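**July 27, 2024**, workshop notebook, Saturday, home bench

Only got to the cradle after lunch, because Hinata rang to say the baby is now officially past her due date and everyone should please stop texting to ask. Fair enough! I was one of the people texting. (I was three of the people texting, if we're honest about it.)

So, the cradle. Mum rocked me in it, I rocked both of mine in it, and it's been up in the rafters ever since with a box of Christmas lights in it. Got it down in May, and Orathai helped me carry it because the thing weighs 31 pounds and the ladder is no place for a grandmother-to-be, apparently. Two spindles loose, one rocker a bit flat on the left side. Dad always said it was 70 years old when he bought it, but Dad said that about everything.

Re-glued both spindles and left the clamps on. Second coat of the Gramilach oil on the rails, a nice warm colour, closer to honey than I'd expected from the tin. I did try the Oker stuff on an offcut first and it went orange on me, so that's back on the shelf.

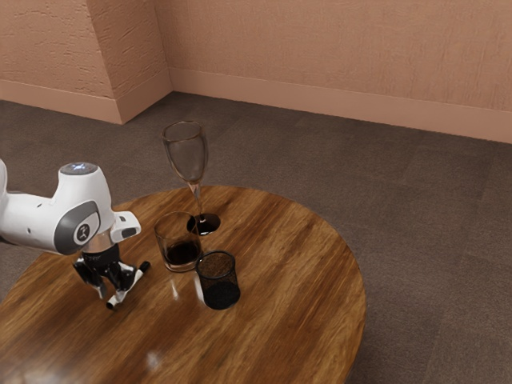
*Round table, wood grain running on the diagonal, honey brown through to very dark.*

Sewing side: the new mattress cover is cut but not hemmed. Orathai says 5 ties, I say four, and she's the one with the good machine, so five it is. She's bringing it over after supper, along with her mum's pumpkin soup, and I'm meant to have the ironing board cleared off by then. Ha.

Still to do:

- sand the flat rocker, go easy, check it on the kitchen floor
- find the little brass plate with the family names (button jar?)
- ask Hinata whether they've settled on a middle name before I engrave anything
- phone bag by the door, charged, volume UP

Clamps come off tomorrow morning.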